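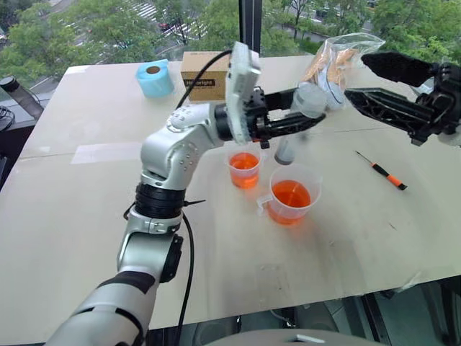
Final Project Report — Gripper Comparison for Two-Arm Pouring and Holding
Begoñe Aranda, Khoa Từ
Team 6, Intro to Manipulation

1. What we wanted to do

Compare two sets of gripper fingers on the same kind of job. The job is boring lab/kitchen stuff: hold a clear plastic cup, hold a bag, hold a graduated cylinder, pass things between arms, pour. Everything is clear plastic on purpose. Last year's team used wood blocks and got nice numbers and then their demo fell apart on a water bottle, so we went straight to the hard stuff.

Original plan also had a suction cup. Dropped in week two, the pump never showed up.

Question we ended up with: do slotted open fingers hold thin plastic better than solid fingers with a mesh pad, and does the wrist camera help at all or is the head camera enough.

2. Setup

Two arms, one big table, by the window on the upper floor. More on the window later, it matters.

Finger set A, we call it Guvness because that is the name on the drawer the parts came out of. Slotted, light, flexes a bit at the tip. Set B is Llorente. Solid, stiff, textured pad glued on the inside face. Both sets bolt to the same mount so swapping is four screws and then redo the zero. We forgot to redo the zero twice. Those runs are thrown out.

Controller is Brerora, the one from the course. Force limit, speed limit, open/close width. Same script for both sets except for the closing width, which has to be different because the pads add thickness.

Cameras: one at the head, one at the wrist. Color only, we did not use depth. Tried depth for one afternoon and clear cups just come out as holes.

Objects:
measuring cups, clear, two sizes, with orange drink in them
small clear cup
graduated cylinder, marked in ml
clear bag with snacks in it
tape, a small box, screwdriver (for warmup, not scored)

3. What we ran

501 grasps total that count. 319 with the wrist camera on, the rest head camera only. Not an even split, we know. The wrist cable got pulled loose near the end and we ran out of booked time before we could even it up.

A grasp is a success if the object goes up, stays up for the full hold, and goes back down standing. For bags "standing" is meaningless so we used: does not slide out. Begoñe ran the arms, Khoa logged, then we switched after lunch because whoever logs gets sloppy by hour three. Every run got a one letter code for how it failed. S slip, C crush, M miss, T tip over. There is also an X in the sheet which means we messed up.

Force was stepped up from low to high for each object. Started with 10 steps, way too slow, went down to four.

4. Results

Cups. Set B better at low force. The pad grabs the wall and you don't need to squeeze. Set A needs one step more and at that step the thin cup starts to bend in. With liquid in it that is bad, the level comes up as the wall goes in. We stopped filling them to the top after the first day.

Bags. Opposite. Set A won and it was not close. Plastic film bunches up into the slots and locks there. With set B the bag slides down along the pad, slow, you think it is fine and then it is gone. Pinching by a corner works much better than by the middle. We did the middle first for 200 tries before changing it, should of looked at the fail codes sooner. (Those 200 are not in the 501.)

Cylinder. Set B. Tall thing, narrow, tips easy. What matters here is where you grab it, too low and it tips when the arm speeds up, too high and the fingers run into the collar.
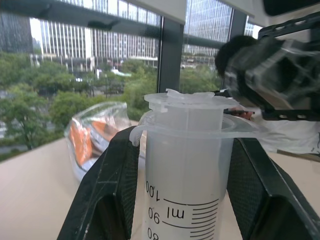 The best height for us was a bit under the collar, fingers coming in level from both sides. When they came in at a tilt the cylinder turned in the grip and then the ml numbers faced away from the camera, so no reading. That was the most common reason for an X on cylinder runs. We added a check: if the script can't find the scale lines, put down and try again. Costs time but fixed most of it.

Camera. Wrist camera helped a lot on cylinder, a little on cups, pretty much nothing on bags. On bags the shape changes as soon as you touch it so the close up view is old by the time the fingers shut. Head camera is good for knowing where the other arm is. Wrist camera is bad for that, it only gets a piece of it.

5. Stuff that went wrong

Window. Daylight comes through the cups and the edge finder picks up trees and buildings as part of the cup. Mornings were worst. We tuned the threshold at 9 am and by 2 pm it was useless. Ended up with three saved settings and picking by hand. Ugly but ok. A backdrop would be the real fix — we asked, there was not one wide enough.

Arms too close. Handoffs happen right over the middle of the table and both arms want the same space. The planner keeps a safety gap that is bigger than the handoff distance so it just refuses. We shrank the gap for the last few centimeters only and dropped the speed way down. One knock, no damage.

Cables. The loop at the wrist catches things if the last joint turns too far. Put a limit on that joint. Should be in the course handout.

Pads wear out. After about 700 closes (counting warmups and tests) the set B pads felt smoother than when we started. We did not measure this. If the late cup runs look a little worse than the early ones that could be why, or it could be the light. Can't separate them with the data we have.

Latency. The Laltosex driver for the wrist camera adds a delay that jumps around. Sometimes fine, sometimes long enough that the fingers close on where the cup used to be. Restarting the driver every hour helped. Don't know why.

6. What we would pick

If you can only have one set: B for rigid things, and just accept the bags. If you have two arms and can mix, put A on one and B on the other and let the A arm do bags. We tried mixing only on the last day so there is no table for it, but pouring with B while A held the bag out of the way was the smoothest thing we got all term.

Keep both cameras if the cables hold up.

7. Next

New pads, and count the closes from zero this time
Backdrop or blinds
Even split on camera on / camera off
Tilt test for the cylinder done properly, with angles written down
Try a wider slot on set A, Khoa has a drawing for it
Pour to a target line and read it back off the scale. We did this a few times by eye, not enough to report

8. Who did what

Begoñe: arm scripts, finger swaps, handoff tuning, sections 2 and 5. Khoa: vision, logging sheet, plots, sections 3 and 4. The rest together, mostly the night before it was due. Logs and the fail code sheet are in the team folder, the tab called "final2" is the right one, ignore "final".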